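斯塔夫布里奇(Stavbridge)夏季转会通讯:注册规则调整与中场人员变动

本期先说注册名额。联赛办公室7月下发的新版注册办法把一线队本土培养球员的下限定为8人,其中至少4人须在本俱乐部青训体系内连续注册满三个赛季。旧办法只要求国内注册年限,不区分培养俱乐部。斯塔夫布里奇目前符合第一项,第二项差一人,窗口关闭前必须补齐,否则一线队名单将按缺额相应缩减,且缩减后的空位不得由外租召回球员填补。

中场方面,与阿齐米(Azimi)的谈判仍停留在付款结构上。双方对固定转会费没有分歧,争议在于浮动部分的触发条件:对方要求按出场次数计算,替补登场一并计入;我方提出以首发场次为准,并设置年度上限。另有二次转会分成条款,比例已经写入草案,计算基数用毛额还是用差额尚未确定。若按差额计算,球员在合同期内降价离队时,阿齐米将得不到任何分成,对方法务因此要求增加最低保障金额。该条款目前搁置。

格雷勒(Grerer)提出的租借方案属于备选。租期一个赛季,工资由两家分担,不含强制买断。租借协议附带回避条款,即球员不得在联赛中对阵母队,杯赛不受此限。需要注意,租借球员不计入青训名额,采用这一方案对上述缺额没有帮助。
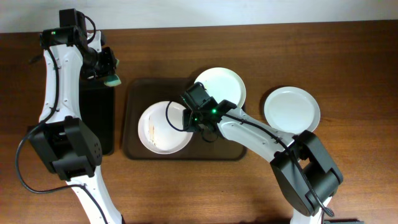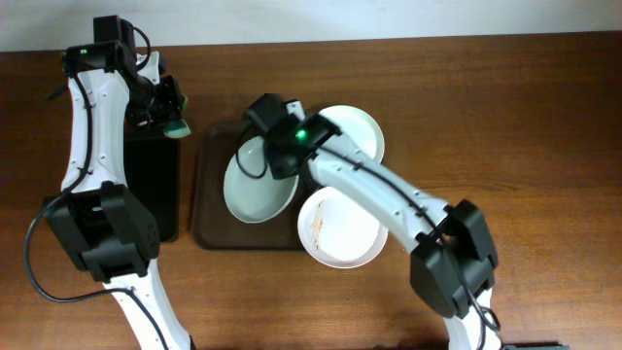 埃夸·阿梅加希(Ekua Amegashie)来信对上期的说法提出异议,认为俱乐部不应为了满足名额仓促提拔青年队球员。信中写道,上赛季从青年队上调的中场平均每场登场时间很短,既没有得到一线队的比赛节奏,又错过了青年联赛的后半程;与其占用名额,不如把补充对象限定为门将或边后卫,这两个位置的轮换周期更容易安排。她还询问,曾外租两年后返队的球员,外租期间是否计入连续注册。

关于后一问题,新办法的表述是“注册关系未转出者视为连续”。外租期间临时注册转至租入俱乐部,原俱乐部保留主注册,按字面理解应予计入。俱乐部已就此向联赛办公室递交书面询问,尚未收到答复。如果答复为肯定,现有名单中有一名边后卫可以直接达标,无须另行上调。

季前安排没有变化。球队在普雷维罗(Prevero)集训11天,期间进行两场教学赛,每场分三节,不限换人次数。第二场对外开放,看台可容纳大约400人,凭会员编号登记入场,上午10时开始检票。首场不设观众席,赛后只公布比分和出场名单。

体能测试放在集训前两天,项目为间歇跑和等速肌力检查。伤愈归队的球员单独编组,第一周不参加对抗训练,能否进入第二场教学赛的名单由队医签字确认。球衣号码待注册名单提交后公布,已预订印号球衣的会员可在号码公布前申请更改,逾期按原订单制作。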